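4.2 Passage of the two bills

Both chambers took up domestic terrorism legislation in the same session, but on different timetables. The Rimance bill, which set up a reporting duty for regional police offices, reached the floor first and passed by 191 votes to 112. The Selano bill dealt with the sharing of case files between agencies and was held in committee until August. Its supporters had expected a similar majority. When the vote was called, 249 members were present and the text fell short of the threshold needed to close debate.

We coded each floor speech by its main argument and by the district of the speaker. Members from Were and Urham were treated as a separate group, as both districts had seen an armed attack in the preceding term. Speeches from this group were longer than the average and referred more often to named local offices - police, schools, courts - than to national policy. Party remained the stronger predictor of the final vote. Only 2 members of the group voted against their party on either bill.

The coding scheme does not separate prepared remarks from replies given during debate. Replies tend to be short and often procedural, and their inclusion probably lowers the share of speeches assigned to a substantive category. A second pass over the Selano transcripts, with procedural replies removed, left the order of the categories unchanged.
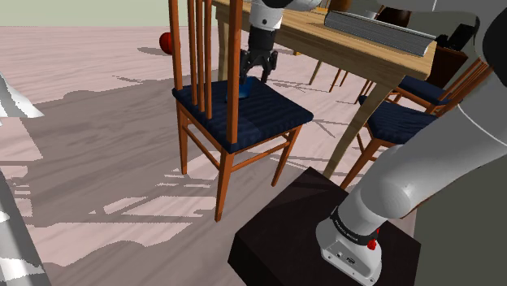
Figure 3. Simulated robot arm on a dark pedestal.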